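# The Slow Art of Teaching a Hand to Wait

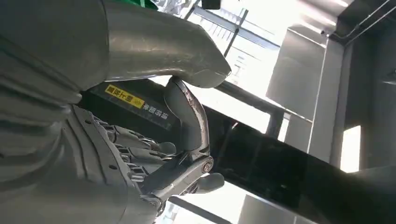
*The thumb and its pivot bolt, with the black equipment case behind.*

Most of us close a hand without giving it a thought. You reach for a mug, your fingers get there at slightly different times, and somehow the mug ends up held. The small software team at Dudevik has spent the better part of two years trying to write that "somehow" down, and I spent a long and very pleasant afternoon with them in Plandton learning why it is taking so long.

Their program is called Fledside, and it sits between the part of the system that decides what to do and the motors that do it. The planner says something simple, like "close on the handle." Fledside has to turn that into a stream of little commands, one joint at a time, and then keep changing its mind as the readings come back. I had pictured something grand and brainy. What I was shown was mostly a screen full of wiggly lines (and a very good pot of coffee).

The wiggly lines are the heart of it, though. Each one is the effort going into a joint, and the team can read them the way my grandmother read the sky. A soft bump means a finger has touched something. A sharp one means it arrived too fast. A long, lazy hill means a joint is working against its own stiffness, and the software had better not mistake that for an object.

That last mistake cost them most of a winter. In January the hand kept stopping short, quite sure it was holding something when it wasn't. The thumb was the worst of the lot. Everyone suspected the planner, then the camera code, then each other, and finally someone thought to plot the thumb's effort against its angle with nothing in its way at all. There was the hill, plain as could be! The friction table they had been using came from a newer hand, and metal that has been worked for a while has its own habits.

So they wrote a warm-up routine, which is now my favorite thing about the whole project. Before any job, the hand opens and closes slowly 18 times while Fledside listens and builds a fresh table for every joint. It takes 14 minutes, and people have learned to plan their phone calls around it. The first version skipped the slowest speeds to save time, and those turned out to be the very ones that mattered, so back they went.

The other big piece is a planner called Shao, which works out how to get the arm to a spot without bumping the forearm into anything on the way. Shao treats the arm as a stack of simple rounded shapes, a bit fatter than the real thing, and it is cautious to a fault. Ask it to reach past a beam and it may take the scenic route, or refuse. The engineers are fond of it anyway. They would much sooner argue with a timid planner than apologize for a bold one.

What surprised me was how much of the day goes to tools that will never move a motor. There is a replay viewer that lets you drag a run back and forth like a home movie, with the camera picture on one side and the joint readings on the other – and getting those two clocks to agree was a saga in itself. There is a library of 1,260 recorded grasps, and every change to the code gets run against all of them overnight. In the morning somebody reads the list of disagreements over breakfast, and decides which ones are bugs and which ones are the new code being right.

I asked what comes next, expecting to hear about speed. They want the hand to let go better. Releasing has had far less attention than gripping, and the fingers still tend to open all at once, where a person would peel away gently. There is a branch of the code for it already, and a whiteboard covered in arrows, and when I left they were still debating which finger ought to go first.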